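Washing-up corner gets a proper tidy at Zullcombe
Posted 18/06/2020

If you've popped into the Zullcombe kitchen room lately you'll know the washing-up end had become a bit of a sore point. Mugs everywhere, nowhere to put a wet bowl, and a tea towel I wouldn't have wiped my boots on. Well, I'm very happy to report that we now have a dish rack! It's a black drip tray with a white wire frame on top, and it lives on the right-hand side of the white table, with the bowls kept next to it. 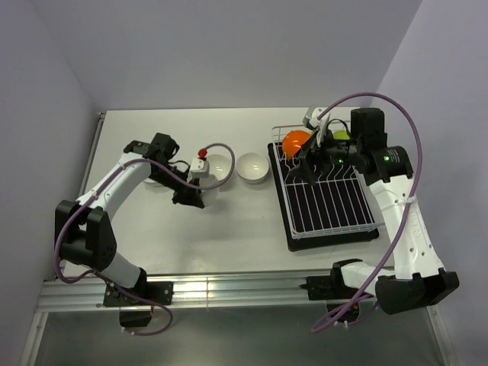 White bowls and the new rack on the washing-up table.

The rack came from Flodetti, the hardware shop by the bus stop, and cost us 4 pounds in their clearance bin (I went in for picture hooks, and I still haven't got any picture hooks). We'd been putting money by since February and had got as far as 90 pounds in the tin, so there's plenty left over for the other bits on the list. Top of mine is a decent washing-up brush. The last one had gone completely flat, like something you'd find on a beach.

I do like a plain white bowl, I must say. They go with everything, they stack nicely, and you can see at a glance whether they've been washed properly — which is more than I can say for the brown ones we had before, and good riddance to those. A few people have asked where the brown ones went. They're in a box under the stairs and you're welcome to take them, the box as well if you like.
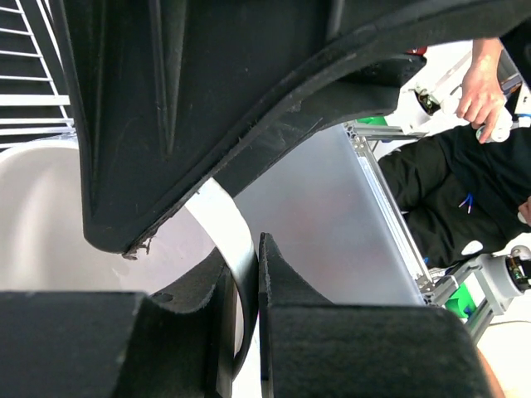

What's still to come

Kusine, the café next door, have offered us a shelf they no longer need, and we're hoping to get it up before the end of the month. It's 80 centimetres long and ought to fit nicely over the sink, if the wall behaves itself. The Yáñez bakery is also having a clear-out and has promised us some big mixing bowls, so I may have spoken too soon about there being plenty of space.

One small request while I've got you. Please don't pile everything up in the rack and then go home! It only takes a minute to put things away, and the next person in will want somewhere for their own bowl.

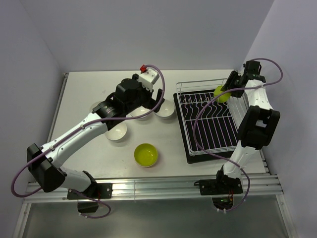
I've also got a soft spot for the yellow-green bowl and I'd be sorry to see it wander off, so please leave it with the others when you've finished. If you'd like to chip in for the brush, the tin is on the windowsill. To help with the shelf, ring the Zullcombe office on extension 3961 and leave a message, as the phone isn't always answered at lunchtime.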